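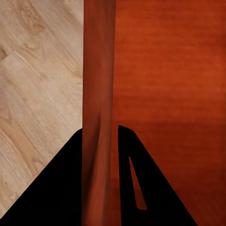
*Fig. 1. Simulated view: black gripper fingers on either side of a reddish-brown wooden post.*

# Evening Study Hall at Zikbridge: Did It Help?

For my education class I had to pick one thing a school changed and find out if it made any difference. I picked my old high school, Zikbridge, mostly because I still live 5 minutes away and the front office still remembers me (not always fondly!). Two years ago they started an evening study hall in the library, and I wanted to know who goes and whether their grades moved.

## What I did

I handed out a one-page survey to juniors and seniors and got 34 back. I'd hoped for up to 200, which was dreaming — I gave them out right before spring break and half of them probably went home in the bottom of a backpack. The school also let me see math and English averages by grade level, with no names attached, so I couldn't match any one student's survey to their grades. That's a pretty big hole and I'll come back to it.

## What I found

Math averages for juniors went up a little in the first year of study hall and then stayed put. English barely budged. Most of the kids who filled out the survey said they go for the quiet and the Wi-Fi, and a lot of them want it to run later than 7 p.m. because practice gets out at 6 and then they have to eat something.

The bus came up way more than I expected. Kids who live out in Flemeck can't stay, since the late bus only goes as far as the Sartori Road stop, and a few wrote whole paragraphs about it on the back of the page. I didn't even have a question about transportation. I should have!

## Problems with my project

I can't say study hall caused the math bump. The school switched to a new math textbook that same fall, and my survey mostly reached kids who already show up for things. I also worded question 2 badly (it asked about "homework help" and some people thought I meant tutoring).

If I did it over, I'd start in October, ask about rides home, and compare with Laseo High, which has no evening program and is close to the same size. I did email their office in March and got a nice reply, just too late to use.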